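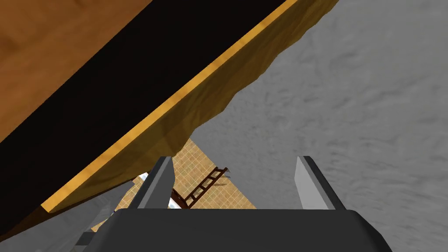

Dymphna Costello had been told to clear the shop by the end of March, and by the second week she had done the front and the office and nothing else. The back was all timber. Her uncle had bought it for forty years and used perhaps half. There was a large board with a warm brown grain, streaked lighter and darker, and she stood looking at it for some time without deciding anything. He would have known what it was and who it was meant for. She knew only that it was heavy and that it would not fit in her car.

Home Stories Essays Poems Back Issues Submit About

She sat on an upturned crate and ate her lunch, a cheese sandwich and an apple. Rain came down on the metal roof. At one o'clock the phone rang in the office and she let it ring, thinking it would be the agent again, and then she thought it might be her daughter and got up, and it stopped.

When it rang the second time she was standing next to it.

"Is that Foley's?" a man said.

"It was," she said. "Ultan Foley died in January. I'm his niece."

The man said he was sorry. He said his name was Brendan Duggan and he lived out at Clolholm, past the church, and that he had left a table with Mr. Foley. He had paid 300 down on it. He said this carefully, as if he expected her to tell him the money was gone.

"What kind of table?"

"A kitchen table. He was to make it. I didn't leave one with him, I said that wrong. I left the money."

She asked him when that was and he said two years ago in the fall. He had called a few times. Each time her uncle had told him it was coming along.

She wrote his number on the back of a seed catalog and said she would look.

There was an order book. She had seen it when she did the office and put it in the box to keep, because it had his handwriting in it. She took it out now and turned to the end and worked backward. He wrote small and pressed hard. Most of the entries had a line through them, which meant they were finished. The ones without a line began to show up about three years back, one or two on a page, and then more of them. Flanagan, bookcase. Nic Giolla, gate, two leaves. Flanagan again, shelf for above sink. Duggan, table, seats six, 300 paid.

She counted them up because she would need to know. There were 14.

She had visited him at Christmas and he had carried in the coal himself. He had talked about the work. He told her he was busy, and she had said that was good at his age, to be busy. She had driven home the same night on account of the roads.

She made coffee and began calling.

Peadar Nic Giolla said he had bought a metal gate long ago and hadn't liked to say so. He had paid 70 toward the wooden one. He told her to forget it.

"I can't forget it," she said. "It's written down."

"Draw a line through it, then."

She asked whether he was sure, and he said he was. Her uncle had hung every door in his mother's house and had come back the next winter to plane them when they stuck, and hadn't charged for it. She drew the line with her uncle's pencil, using the edge of the catalog to keep it straight.

Some numbers no longer worked. One woman wanted her deposit and gave her bank details over the phone before Dymphna had said anything about it. A man wanted to know what would happen to the Baumgart, which was the big band saw, and whether it was spoken for. It was. The dealer in Kirnari had offered 3000 for that and the planer together and was sending a truck.

Aoife Flanagan did not answer, but at four o'clock she walked in the side door with her hood up. She lived across the lane. She was older than Dymphna had pictured, in her seventies, with a dog that sat down on the step and would not come in.

"I saw you'd rung," she said. "I don't pick up. It's always the window people."

Dymphna told her about the bookcase and the shelf.

"There wasn't any bookcase," Aoife Flanagan said. "Well, there was going to be. He came over to measure for it."

"When was that?"

"He came over to measure a good many times." She looked at the lathe, which had a sheet over it. "His hands were bad. You'd know that."

"No," Dymphna said.

"He couldn't close the right one. He could manage a cup. He'd bring the tape and I'd hold the end of it, and he'd call out the number and write it in the book, and then we'd have our tea. The shelf was my idea. We'd run out of places to measure for the bookcase."

Dymphna turned the pages back. There were the measurements, in March and in June and again in October, the same wall each time, and the figures never changed.

"He took the deposits, though," she said. "From the others."

"He did. He thought it would come right. He was going to have an injection." Aoife Flanagan pulled her sleeves down over her wrists. "He has it all in the Falolell tin, I'd say. He wouldn't have spent it."

The tin was on the shelf over the glue pots. It had held throat lozenges, the large size they used to sell to chemists. Inside were envelopes with names on them in the small hard writing. Dymphna took out Duggan's and did not open it. She could feel that it was thick.

She called him from the office while Aoife Flanagan went out to see to the dog.

"I have your money," she said. "The table wasn't started. I'm sorry about that."

He was quiet. Then he asked if there was any wood. He said his son-in-law was handy, more or less, and that he had wanted it to come from Foley's, if it could.

She leaned back in the chair until she could see through the door into the back of the shop.

"Does he have a truck?" she said.

He said he did. She told him there was one board that might be long enough, that she didn't know what kind it was, and that he would need somebody on the other end of it. He said Saturday was no good but he could come after supper tonight, if she would still be there.

She said she would. She put his envelope on the desk under the stapler and went to find the light switch.

Search this site... Go
Share 14 Comments 3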